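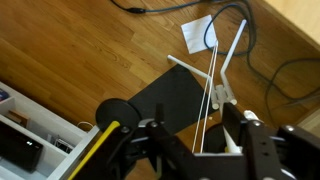

Section 4. Putting up the Ceder stand

Do this on the floor, not on a table. Hard floor best. Boards are fine, tiles fine, thick carpet no. Sweep first. Grit under the base block scratches.

Before you start
Read section 2 (what's in the box) and tick everything off. Mat, base block, rods, strings. Anything missing, stop and ring the shop you bought it from. Dreren parts don't fit, even if they look the same.

Setting up

1. Lay the mat flat. Give it 5 minutes if it's been rolled up. Corners still lifting? Turn it over and leave it again.

2. Put the base block down next to the mat, not on it. Stubs facing out. Should sit without rocking.

3. Push the straight rod into the block until it stops. Firm push, no twisting. The rounded end goes over the mat.

4. Now the bent rod. This one goes up. Hold the block down with your other hand or the whole lot tips. Bend should point away from the mat. If it points at you, pull it out and start the step agian.

5. Check both rods by wiggling them. A little movement is normal. If one slides out by itself, it isn't in far enough.

Caution: rod ends are at eye height for small children, and for you when you're kneeling. Keep faces back while fitting.

Strings

6. Undo the strings fully before tying. Knots are a pain to get out later.

7. Tie both to the upper part of the stand. Leave a thumb's width between them. They should run side by side and not cross.

8. Bring the loose ends down at a slant, past the mat. Snug, not tight. If the bent rod starts to lean, let some string out.

Caution: strings can be a danger to babies and pets. Take them off when you've finished for the day.

Note: strings go slack over the first week or so. Retie at the top, don't pull from the bottom.

Moving it
Don't drag. Strings off, rods out, then lift the block. Takes 2 minutes. People who carry it in one piece bend the rods and we cant replace those free of charge.

Cleaning
Damp cloth for the rods and block. Mat: wipe, dry flat, never on a radiator. No bleach on anything.

Still wobbly? Try another bit of floor first. Old boards dip. Then go to section 5, Faults.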